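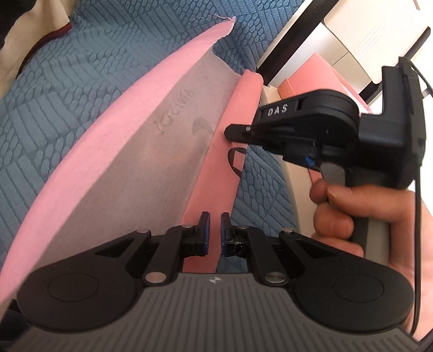 OK so, bag week. Thread on why a soft pink bag has eaten more of my November than any other item we've thrown at the bimanual policy. Long one, get a drink.

Quick background if you're new: I write the perception and planning code at Holville. Our stack is called Kinon. It takes wrist-camera video plus gripper poses from hand-held demos and turns them into something two arms can run. The demos are the nice part. The "turns them into something" part is my job, and my hairline.

First problem is state. A box has a pose, six numbers, done. A fabric bag has... a mood? The opening can be wide, half folded, or flopped over on itself, and all of those count as "open" to a human. My segmentation model was calling the gray inside of the bag a separate object. Every time! It would plan a lovely grasp on the lining.

Fix for that was kinda dumb. I stopped asking for "bag" and started asking for "rim." Just the edge where the outside color turns into the inside color. The rim is the only bit a finger needs to find anyway. 119 labeled clips later it mostly gets it, even when one side is folded over into a strip.

It still gets confused by lettering showing through thin material, btw. Backwards text reads as texture, texture reads as an edge, and the planner goes hunting for a rim in the middle of the bag. I've got a hack in there with a comment that says TEMPORARY. The comment is from spring.

Second problem: two grippers, one clock. If the left stream and the right stream are off by 47 milliseconds, the policy learns that the right hand is slow on purpose. Then you run it and the right arm waits politely while the left one drags the whole bag across the bed. I spent two days tuning the controller before I thought to plot the timestamps. Plot your timestamps, friends.

The sync tool is a separate little script now. It looks for the jaw-close event in both streams, lines those up, then yells at you if the drift grows over the episode. Nine bad episodes in the first batch. I'd trained on all of them, naturally.

Third thing, and this is the one I'm still chewing on: grip width. When there's fabric between the pads, the measured gap tells you almost nothing. One layer or four, it reads nearly the same. So "did I grab just the rim or the rim plus the back panel" can't come from the encoder. It has to come from the camera, which has two big jaws parked in the middle of its view. Fun!

What's sort of working: the planner nudges the jaws up a tiny bit after closing and checks whether the far side of the bag came along. If it did, let go and try again. Adds a beat to every grasp and looks super hesitant in the videos. I don't care, I like it hesitant.

A couple of people asked about the bumpy blue fabric under everything. Textured backgrounds are good for tracking, so my pose estimates love it. Depth hates it. The ribs come out as noise about as tall as a flat layer of bag, so I had to loosen the plane fit a lot. You win some.

Someone on the Brirholm forum suggested simulating the cloth. I tried it with the Hrnčiar solver. Pretty! Also 2,000 steps to settle one bag, and then the settled bag was stiffer than any bag I've ever owned. Might come back to it for the rim detector only, where I don't need the physics to be right.

Next up is retraining with the cleaned sync and the rim labels together, which I haven't done yet because the loader for the new labels has a bug and the bug is mine. Will post the failure clips when I have them. The failures are the good ones anyway.

Oh and for whoever DMed asking if the sync script is public: not yet, it has hard-coded paths to my desktop in it. Give me till the end of the month.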